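5. Running the Visitor Demonstration

This section covers the bedroom pick-and-hold sequence shown to visitors on open days at the Skoltimley site. It assumes that the Stelavik simulator is installed and licensed as described in Section 3, and that the presenter has completed the operator checklist in Section 4.

5.1 Before the doors open

1. Start the demonstration computer and log in with the presenter account. The operator account can edit joint limits and must not be used while visitors are present.

2. Open Stelavik and select Scenes > Open Day > Bedroom. Loading takes up to 26 seconds on the demonstration computer. Do not click in the view until the status bar reads Ready.

3. Set the physics step rate to 500 Hz. Lower rates load faster but can make the held object slip between the gripper fingers.

4. Confirm that the projector mirrors the main display. The control panel should stay on the presenter's second monitor.

5. Press Home. The arm moves to its start pose above the stand.

Note: If the scene was last used for training, saved object positions may still be in memory. Select Reset Objects before pressing Home.

5.2 Running the sequence

1. Tell the group what they are about to see. The standard introduction is in Appendix B and should not run longer than two minutes.

2. Select Sequence 8 from the drop-down list and press Run.

3. Wait for the gripper to close on the object and lift it. Sequence 8 stops automatically at the hold point, with the gripper pointing straight down and the object over the blue blanket. 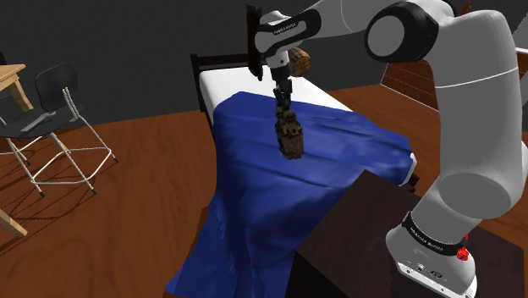
4. Leave the arm at the hold point and take questions. The brown object was chosen for its rough, uneven surface, and visitors often ask how the grip point is selected. The Hutapea planner scores candidate grips on the object mesh and passes the best one to the arm controller.

5. To show the hold from another side, drag with the middle mouse button. Orbiting the view does not affect the simulation.

6. Press Continue to lower the object, then Home to return the arm.

Caution: Do not press Run a second time while the arm is at the hold point. The sequence restarts from the current pose, and the planned path may pass through the bed.

5.3 If the sequence stops early

Error 69 means the planner found no valid grip. Select Reset Objects and run the sequence again. If the error returns, load the backup scene from the Vuker folder and note the fault in the demonstration log.

If the blanket jumps or stretches, the cloth solver has become unstable. Press Pause, reload the scene and check the step rate — it reverts to the default after a crash.

Report repeated faults to Miloslav Trnka. Requests for new scenes or objects go to Igor Sýkora, with the scene name and the intended audience.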